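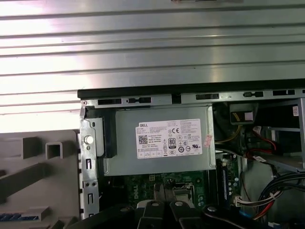 A power supply and its label, still in the office Dell.

My tower has become slow, and I am told by people who love me that I should be rid of it. Brodon will sell me a sealed replacement the size of a paperback for 400 pounds. It comes in a shade called Mist. If anything inside it sulks after the guarantee ends, I may post the whole thing to Cindinov and wait.

I would sooner keep the box with the lid that comes off. Say what you like about beige-hearted office computers, and my sister does, but they were built by people who expected visitors. There is a thumbscrew you can turn with a thumb. There are plastic catches in blue, which even I can find.
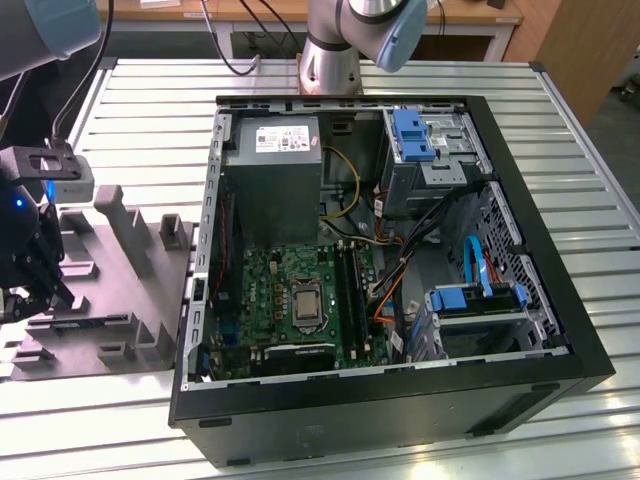 The memory is two sticks' worth of slots, and 8 gigabytes more would see me through my modest vices, chiefly spreadsheets and crosswords. Zdislava Procházka, who edits this page and owns a Stakel laptop glued shut like a sarcophagus, thinks this is nostalgia. Perhaps it is. I also darn socks – badly – and the socks go on being worn.

What I resent is being told that a lid is old-fashioned. Saucepans have lids. Pianos have lids. I shall be at the kitchen table on Tuesday with mine off, swearing at a cable.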